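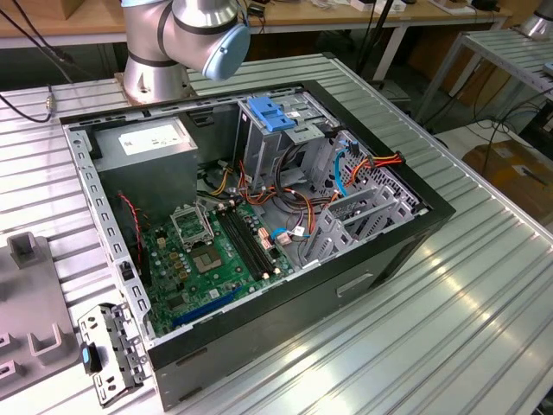

Tuncay Baysal reckoned the Grillow open day was worth the drive but not worth a full day, and I'd mostly agree with him. I got there at ten and was done by lunch. The disassembly cell was the only thing I hadn't seen before. The palletizing demo is the same one they ran at the Guthrie site.

**mudflat60**

Which hall was the disassembly cell in? We did the whole ground floor and only found the conveyor stuff and the coffee.

**ratchet_jo**

Back of the old building, past the stairs. There's a 1902 stone over the door. They were taking groups of 18 and you had to put your name down at the front desk, so I suspect a lot of people missed it.

I liked it. Old desktop towers, lid off, arm bolted to the bench behind. The woman running it said memory and loose brackets are easy and cables are the hard part. You can't model a bundle of wires the way you model a bracket.

**Skosberg_fan**

Cables have been "the hard part" for as long as I've been going to these. A kid with a screwdriver and side cutters would strip a tower while the arm is still working out where to grab. I don't see who buys this.

**ratchet_jo**

Recyclers who can't get the kid to stay past February. She told our group they want to do 60 machines a shift. I didn't ask what they manage now and she didn't offer.

**mudflat60**

Sixty of the same model or sixty of whatever comes off the truck? Big difference. Our depot had 700 units in one load last year and hardly any two cases opened the same way.

**ratchet_jo**

Fair question. She said mixed, but every case I saw on the day was a tower. No laptops, no all-in-ones.

**Skosberg_fan**

There you go then. Get it to open a laptop with a glued battery and I'll drive up myself.

**torque_spec**

Bit harsh. It's a demo, they're going to show the colour brochure version. Mudeo had a similar bench a while back and that one only did screws.

Does anyone know if the slides are going up? I was in the 18 that went in last and we got hurried through - no time for questions.

**ratchet_jo**

They took emails at the desk. Nothing in my inbox yet. I'll post the link if it comes.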